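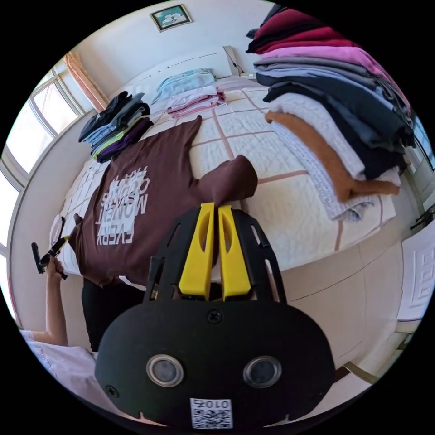

A brown T-shirt laid out on a bed between stacks of folded clothes, with two hand-held grippers at work.

Adska Releases Version 3 of Judell, Its Planning Software for Two-Handed Garment Folding

Last updated: 4/17/22

Shares: 12 | Comments: 3

Adska today announced the general release of Judell 3, the latest version of its perception and planning software for robots that handle clothing and household linen. The release adds a new garment-state estimator, a rebuilt two-arm motion planner and a set of tools for turning hand-held gripper recordings into training data. It is available immediately to current license holders.

Judell is used by laboratories and equipment makers to teach folding tasks from human demonstration. A person performs the task with a gripper in each hand, and the software converts the recorded views and finger movements into a sequence that a two-armed robot can attempt. Earlier versions of Judell handled towels, pillowcases and other rectangular items. Version 3 extends support to T-shirts, trousers and light knitwear.

The new estimator, developed under the internal name Hattar, predicts the outline of a garment from a single wide-angle view and marks likely grasp points at the collar, sleeves and hem. It updates these points as the fabric moves and assigns each one a confidence score. When confidence falls below a level set by the operator, the planner requests a second view before committing to a grasp. Printed fronts, which caused errors in the previous version when lettering was mistaken for a fold line, are now handled by a separate filter.
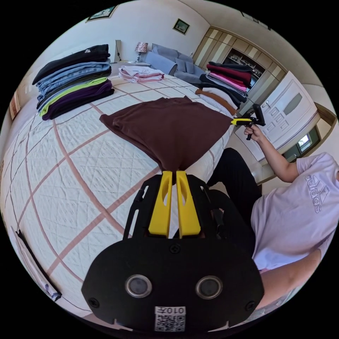

Yellow gripper fingers hold the corner of a dark brown garment above a quilted bedspread.

Corner grasps were a particular focus of the development work. A garment held at one corner can hide most of its own shape, and a planner that relies on a flat template will often choose the wrong second grasp. Judell 3 keeps several candidate shapes in memory and drops those that no longer agree with the camera views. The two arms are planned together, with a shared limit on fabric tension and a check for finger collisions in the space between them.

Version 3 was trained and tuned on around 300 demonstrations recorded in furnished rooms. Adska chose ordinary beds as work surfaces so that the software would be exposed to patterned covers, uneven padding, strong window light and neighboring piles of clothing. The recording tools synchronize both grippers automatically and flag any passage in which one of them loses tracking. Reviewers can trim, label and replay a demonstration in the same window, and can export it without converting the file first.

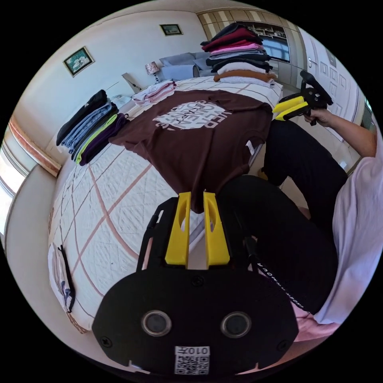
A dark brown T-shirt spread flat on the bed, with one gripper in the foreground, another to the right and folded clothing nearby.

Adska is also publishing Pornness, a small command-line tool that checks a set of demonstrations before training begins. The tool reports missing segments, mismatched clocks and grasp labels that fall outside the fabric. It can be run on its own and does not require a Judell license.

Customers on Judell 2 may upgrade at no charge until the end of August. Existing project files will open in the new version, although garment templates created by hand must be saved again before use. Support for button-front shirts and fitted sheets is in development and is not part of this release.

Installation files, release notes and a migration guide are available through the Adska customer portal. Requests for evaluation licenses may be submitted through the same portal or directed to the Adska press office.

About Adska

Adska develops perception, planning and data tools for robots that work with soft materials. Its software is licensed to research laboratories, equipment makers and commercial laundry operators.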